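Wara tabletop: simulated bimanual episodes and replay tools

Maintainer: Iresha Gazi, Malville
Last edited: Sun 29 December

Overview

Wara is a set of simulated tabletop episodes recorded with two arms on a shared beam, together with the scripts used to load, replay and check them. It was built to develop the Honorato planner and is released separately because the planner changes more often than the data. The planner is not needed to read the episodes.

The set contains 300 episodes. All of them use the same room, the same table and the same arm models. Object placement, lighting and surface textures are drawn from a seed stored with each episode. Everything was rendered; there is no real-world data here and no calibration to a physical cell.

If you used the April release, read the section on changes first. The joint ordering is different and old loaders will run without raising an error.

Contents of an episode

Each episode is a folder with the following files:

meta.json: seed, task string, object list, software versions
state.npz: joint positions, joint velocities, gripper opening, object poses
action.npz: commanded joint targets for both arms
cameras/: one video per camera, plus a timestamp file
contacts.csv: contact pairs reported by the physics engine, one row per event
log.txt: planner output, kept for debugging

Timestamps are in simulation seconds from the start of the episode. Wall clock time is not stored. State and action arrays share the same index; camera streams do not, and must be aligned through the timestamp files. The loader does this by nearest neighbour unless told otherwise.

Joint vectors have the first arm's joints, then the second arm's joints, then the two gripper values. Angles are in radians. Object poses are position plus quaternion in the table coordinate system, with the scalar part last.

Cameras

Overhead views are used for perception. The remaining views are for inspection and for people who want to train on a wider field of view. Camera extrinsics are fixed within an episode and vary slightly between episodes. They are written to meta.json in the same coordinate system as the objects.

The overhead view suffers from occlusion. The forearm and elbow of the working arm pass between the camera and the table for much of a typical reach, and the second arm covers part of the table edge when parked.

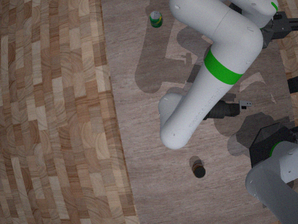
The tracker handles this by holding the last confident pose and widening its uncertainty until the object is seen again. A held pose is flagged in the tracker output with held=1. Do not treat held poses as detections when computing recall. The evaluation script excludes them by default, and the flag --count-held puts them back for comparison with older results.

Segmentation masks are not shipped. They can be regenerated from the seed with tools/render_masks.py, which needs the same renderer version as the one recorded in meta.json. A different minor version will give masks that are shifted at object borders, mostly on curved surfaces.

Perception baseline

The baseline detector is called Felier. It takes a single overhead image and returns an object class, a planar position and a height estimate. It does not estimate full orientation. Upright containers are treated as rotationally symmetric, and the yaw stored in state.npz is ignored in scoring.

Shadows were the main source of error during development. An early version trained on flat lighting placed box centres between an object and its shadow, and it produced false positives where arm shadows met the edge of the table. Lighting is now randomised and the detector is trained with shadow-only negatives, meaning images with arms over the table and no target object within the crop. 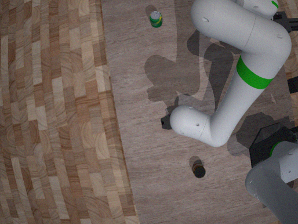

Height estimates from a single overhead view should be used with care. They depend on how much of the side of the object is visible, which falls off towards the centre of the image. Dark containers are the harder case: the round, dark brown one low in the overhead view offers little contrast between its top and its side, whereas the green one near the top edge has a pale cap and a yellow stripe to work from. The planner therefore uses Felier for planar position only and takes height from a lookup by class. If the class is wrong the height will be wrong too, and the approach may stop short or press down on the lid. Both cases are caught by the contact check described below.

Control

Arms are driven by joint position targets. The controller interpolates between successive targets and applies a velocity limit per joint. There is no torque control and no impedance model, so contact forces in contacts.csv are useful for telling whether something was touched and not for much else.

The gripper takes a single value from 0 (closed) to 1 (open). It has no slip detection. A grasp is counted as made when both fingers report contact with the same object and the object then rises above the table by more than the threshold in config/grasp.yaml.

The two arms are controlled from one process. Commands are sent together in each step. If one arm has no task it is given its park pose as a constant target, so action.npz never contains missing values.

Planning

Honorato plans in three stages:

1. Assign the target object to an arm by reach cost.
2. Plan a path for that arm with the other arm treated as a fixed obstacle.
3. Smooth the path and check it again against both arms, the beam and the table.

Stage 2 is conservative. It rejects some targets that could be reached if both arms moved, and these episodes end with status no_plan. They have been left in the set. Filter on status if you only want completed runs.

Self-collision is checked with capsules fitted to the links. The capsules are slightly larger than the meshes at the elbow and wrist, so a rejected pose may look clear in the render. Use tools/show_capsules.py to overlay them before reporting a collision bug.

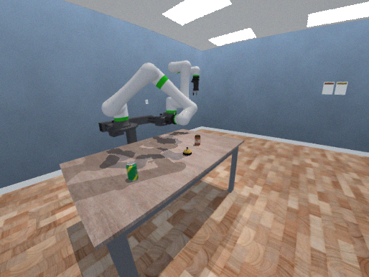
Room view: both arms on the shared beam, with three objects on the table.

Coordinate systems

The table origin is at the centre of the tabletop, on its surface. The x axis follows the long side and z points up. Each arm has its own base origin at the mounting point on the beam. The transforms are in config/layout.yaml and do not change between episodes.

The room origin is used only by the renderer. If poses appear to be offset by a constant amount, the usual cause is that they have been read in room coordinates.

Running the tools

Install the package into a clean environment:

pip install -e .

Replay an episode from stored states, with no physics:

python tools/replay.py --episode PATH --mode state

Replay from stored actions, with physics:

python tools/replay.py --episode PATH --mode action

Action replay should end with each object within 3 mm of its stored final position. Larger differences normally mean a physics engine mismatch. The script prints both version strings before it starts, and it will refuse to run if the major versions differ. Use --force to override this.

Check a whole folder:

python tools/check.py --root PATH --report out.csv

The checker tests array lengths, timestamp order, quaternion norms and contact consistency. An object that changes height with no matching contact row is reported as a warning.

Splits

Splits are listed by episode ID in splits/. They are made by seed, so the same textures and starting layout do not occur in both training and test. Please do not re-split at random by image. Neighbouring images from an episode are close to identical and the test scores will be inflated.

Known problems

11 episodes have a repeated first image in one camera stream. They are listed in notes/repeated.txt. The states are correct.

13 episodes end while the gripper is still closing. The status field reads timeout. Grasp success is not defined for these and the evaluation script skips them.

Dark streaks in the table texture are sometimes detected as objects when the confidence threshold is lowered. The default threshold is safe on the test split.

Video compression softens the gripper fingers during fast motion. Re-render from state if finger edges matter to you.

The capsule overlay draws the second arm one step late. It is a display fault and has no effect on planning.

Changes since the April release

Joint order now groups by arm. It was previously interleaved.
Gripper values reversed so that 1 is open.
contacts.csv added.
Camera extrinsics moved from a separate file into meta.json.
Held poses flagged in tracker output.
Old loader removed. tools/convert_old.py will convert local copies, including any action files you have generated yourself.

Limits of use

The objects are few and mostly upright containers. Nothing in the set is deformable, transparent or stacked. Results on Wara say little about cluttered scenes, and a policy trained on it should not be run on hardware without separate safety limits. Arm speeds in the recordings were chosen for short episodes and are higher than would be sensible near people.

Reporting faults

Open an issue with the episode ID, the output of tools/versions.py and the exact command. For planner faults attach log.txt as well. Reports against converted April data should say so in the title.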